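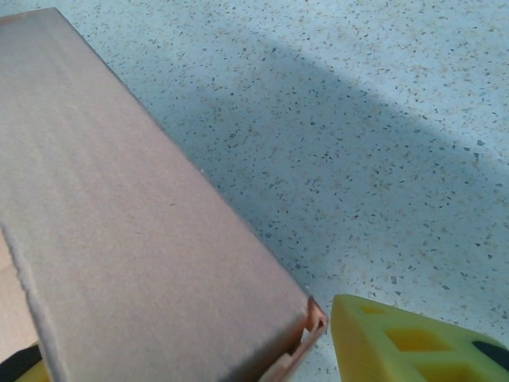

Foros > Operación y enseñanza > Demostraciones: guiado manual o mando a distancia

Última actualización: noviembre

coord_brulstead
Se abre este hilo para recoger observaciones sobre el procedimiento de demostración de la tarea de cajas de cartón en el suelo. Hasta la fecha, el centro de Brulstead ha registrado 300 demostraciones, de las cuales 237 – perdón, 236 – se hicieron por mando a distancia y el resto guiando el brazo con la mano. Rogamos que las aportaciones se ciñan al método de enseñanza. Las incidencias de red tienen su propio apartado.

tec_hastent
En Hastent recomendamos el guiado manual para esta tarea. El operador percibe la resistencia del cartón al cerrar los dedos y corrige antes de deformar el canto. Con el mando esa información se pierde y se tiende a apretar de más.

m_operaciones
Discrepo de lo anterior. En el guiado manual la mano y el antebrazo del operador entran con frecuencia en el campo de la cámara de muñeca, y el modelo aprende de unas imágenes que después no encontrará. Nuestro grupo tuvo que retirar 37 demostraciones por ese motivo.

tec_hastent
Depende de por dónde se sujete el brazo. Si se toma por encima de la muñeca, la mano queda fuera.

m_operaciones
En posiciones altas, de acuerdo. A ras de suelo el operador acaba agachado y cambia el agarre a mitad del movimiento.

zunent_lab
Por nuestra parte utilizamos el mando Yokoyama con la velocidad limitada al 66 % en la aproximación. Se solicita a los operadores que orienten la pinza respecto al canto largo antes de descender, y que no rectifiquen el giro con los dedos ya a los lados de la caja. Las solapas abiertas siguen dando problemas: conviene demostrar también esos casos y no cerrarlas de antemano.

coord_brulstead
¿Se conservan las demostraciones con intento fallido y corrección posterior?

zunent_lab
Sí, siempre que la corrección sea del propio operador y sin detener la grabación. Se etiquetan aparte.

tec_hastent
Nosotros las descartamos. Un operador nuevo titubea mucho y el modelo reproduce esas pausas.

coord_brulstead
Queda anotada la diferencia de criterio. Hasta nueva indicación, en Brulstead se mantendrá el mando a distancia para las cajas en el suelo – el guiado manual se reserva para la mesa – y las correcciones se guardarán etiquetadas. Quien disponga de resultados comparados con ambos métodos puede adjuntarlos en este mismo hilo.

m_operaciones
Los nuestros están pendientes de revisión. Los remitiré sin las 37 retiradas.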